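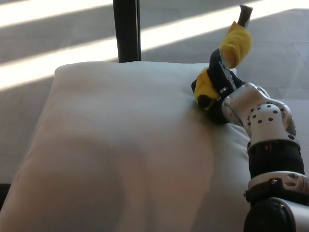
Pillow care: washing, drying and when to give up

The linen room at Drarkwood gets more questions about pillows than about sheets, towels and blankets put together, so this month's household item is about them. Most of what follows comes from Fatima Olaniyan, who ran the laundry at the Ollanau guesthouse for ten years before she moved here. I have added a few notes of my own.

Start with the label. If there isn't one, squeeze the pillow and feel what is inside. Polyester fill springs back evenly. Down and feather can be pushed into a corner and will stay there until you shake it out. Foam feels like one solid block and should never go in a washing machine. Spot clean foam with a cloth and a little dish soap, then stand it on its edge near an open window until it is dry all the way through, and that can take two days.

Polyester and down pillows can both be machine washed. Take off the pillowcase and the zip cover, and look along the seams for loose stitches. A small gap can be closed with a needle and plain white thread. Do it before the wash, as a gap that looks like nothing will let out a surprising amount of feathers.

Wash two at a time so the drum stays balanced. Use warm water, the gentle setting and half the detergent you would use for a load of clothes. Fatima always runs a second rinse. Soap left in the fill makes it clump, and it also makes the pillow get dirty faster. No fabric softener.

Spots should be treated first. Lay the pillow flat in good light and look over the whole face, then turn it and do the other side. Small marks are easy to miss on white fabric. Dab with cold water and a drop of liquid soap, wait 10 minutes, and blot with a clean cloth. Don't rub. For old yellow stains, a paste of baking soda and water is worth trying, left on for an hour. It works on some and not on others.

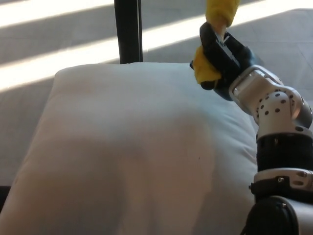 A plain white pillow laid flat, with a tiny dark speck on the cover.

Drying is where most pillows get ruined. Polyester goes on low heat. Down goes on low or no heat, and you should plan on most of an afternoon. Stop the dryer every half hour, take the pillow out, pull it gently at the corners and knead any lumps apart with your fingers. Two clean tennis balls in the drum help - put each one in a white sock if you are worried about color coming off. When you think it is done, leave it out for an hour and then press your face into the middle. If it smells at all like a wet dog, it goes back in.

On a dry day you can finish them outside on a rack. Don't hang a down pillow by one end from the line or all the fill will slide to the bottom.

How often? Twice a year is plenty for a pillow that has a cover under the case. Covers should be washed once a month. Kálmán Fekete in the sewing room has made a stack of cotton covers from the old Insaurralde sheets, envelope style with no zipper, and they are free to anyone on the upper floors who asks him. He has standard size only. If you need king size, bring him the fabric.

As for replacing them, fold the pillow in half and let go. A polyester pillow that stays folded is finished. Down gets a little more patience, so dry it again on no heat and shake it hard before you decide. Old pillows that are clean but flat should come to the linen room. We pass them on to the animal shelter at Buvwood, but they can't take feathers or anything torn, so please keep those separate.

The linen room has a new delivery of pillows on the left-hand shelves, polyester, medium firm, 100 of them. Swap yours at the counter, one for one, and sign the sheet. The big dryer is out of use until the part comes in July. Until then please use the two small ones and bring one pillow per machine, as they really don't have room for more.

Posted 6/4/21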